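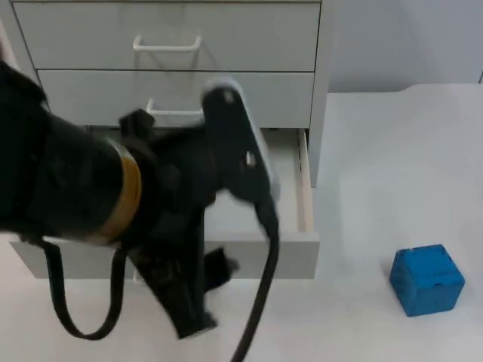 Lev Hnatiuk wanted to know, after the July report, why a cell that opens drawers for a living had spent so much of the summer with its own covers off. It was a fair question and he put it more politely than I have. The answer is cables, mostly, and a little bit me.

Progress report to Undano, drawer cell, second period
2023-12-07

Cable routing. The gripper cable used to be tied down tight along the arm, which looked very tidy and pulled the connector half out whenever the wrist turned over. It now hangs with slack below the wrist. It is uglier and we have had no connector faults since the change. The second loop, under the forearm, is still longer than I'd like. Tatsuya Ueda has asked for it to be shortened and I have agreed with him twice, in writing.

Gripper. Both fingers were taken off, cleaned and refitted. One had been put back a hair crooked in the spring by someone whose initials match mine. Torque marks are now drawn on every screw, so next time there will be evidence.

Cabinet. The three-drawer unit stays on the white table with its bar handles. We re-taught the handle positions after the cabinet crept toward the wall over several weeks, a little with each pull. It has been fixed to the table, a measure Koval recommended in the first period and which we adopted after a suitable pause for reflection.

Running. The cell completed 1097 drawer cycles in the period, 702 of them after the cable change. It stopped itself 54 times. Most of the stops were the force limit tripping on the lower drawer, whose runner drags near full extension. A new runner is on order from Laner and has been for some time.

Cube placement. Opening the drawer and putting the blue cube in it are still run as separate routines. Joining them waits on the runner.

Money. We have spent 608 of the parts allowance, nearly all on cable and connectors. The Skomero service visit is not in that figure and will arrive as its own invoice, which I would ask you to read sitting down.

Next period: runner, shorter loop, joined routine, in that order.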